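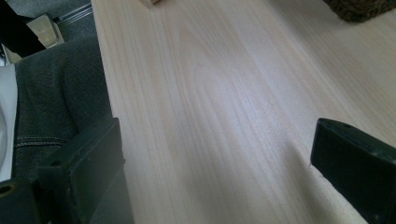

3.2 Setting up and looking after the hand-held gripper

The tool we carried through the whole study is simple enough that one person can take it apart on a kitchen table, and we have come to think this is the best thing about it. Two black fingers face each other across an opening, and the camera looks out between them, so every recording has the fingers in its lower corners and the work surface in the middle (Figure 3). That fixed view is a gift. The fingers should sit in the same place in every recording, and when they don't, something on the tool has moved and we can find out what before a day's work is lost.

Figure 3. View from the tool's own camera over a pale wooden board. The two fingers stand on opposite sides of the lower part of the view, with the board's grain visible in the gap between them.

We check three things at the start of each session, always in the same order. First comes the seating of the fingers. Each is held by screws, and a finger that has worked slightly loose will still open and close quite happily while pointing a little inwards. The person holding the tool rarely feels this. On the screen it shows at once if you lay the new view over the stored one from the last good session, and it is really pleasing to see the two sets of edges drop into line after half a turn of the screw.

Next we check the opening. The fingers are driven fully apart, then fully closed on a gauge block, and both readings are written in the tool's log. If the closed reading has drifted we clean the slides with a dry brush and try again. In the Jorkside sessions brushing was nearly always enough. At Atholm, where the rooms were dustier, we also had to wipe the inner faces of the fingers at midday, and we would now recommend this anywhere that wood is being handled.

Last comes the camera. We set exposure by hand and leave it alone for the session. Pale wood is surprisingly hard on a small camera. Under a window the middle of a board can wash out while the side away from the light stays grey and perfectly readable, and the grain, which the tracking software would dearly love to follow, fades just where it is most wanted. Figure 3 shows the sort of surface we mean: the centre of the board is the brightest part, and the lower right is shaded and cooler in tone. Our first answer was to lower the exposure until the bright band held its detail. This worked for the wood and ruined the dark cloth and the black fingers, so we settled on a middle value and let the software give less weight to the brightest areas. The change took an afternoon to write and we wish we had made it on the first day.

The far end of a work surface gives a different kind of trouble. Small objects and woven things resting there carry plenty of texture, and the tracker is drawn to them. As long as nothing shifts, this is very welcome, and a plain board with a few items at its far edge tracks much better than the same board cleared. If one of those items is then picked up, the tracker can follow it and report that the tool has moved. We deal with this by asking for a short sweep over the surface before the first grasp, so that the map is built from everything in sight and no single object counts for too much.

Repairs were few. Over 141 sessions we changed the finger pads twice and replaced 2 camera cables, both of which had failed at the same bend near the handle. The second cable was fitted with a longer loop and a soft clip, following a suggestion from the Barrientos workshop, and it was still in use when the study closed. Tiny scuffs on the outside of the fingers were left as they were. Marks on the inner faces were treated more seriously, as a raised edge there can catch on thin objects, and a few strokes with fine abrasive paper put them right.

After any repair the whole check is run from the beginning, followed by the Dultitz grasp test, in which the tool picks up a short wooden bar, turns it and puts it down on a marked line. We were strict about this even after a cable change, which in principle touches nothing but the cable. In September that strictness paid off handsomely: the test showed a steady sideways error, and we traced it to a camera mount that had been nudged while the handle was open. Tightening the mount and storing a fresh reference view brought the bar back on to its line, and the tool was returned to use the same day.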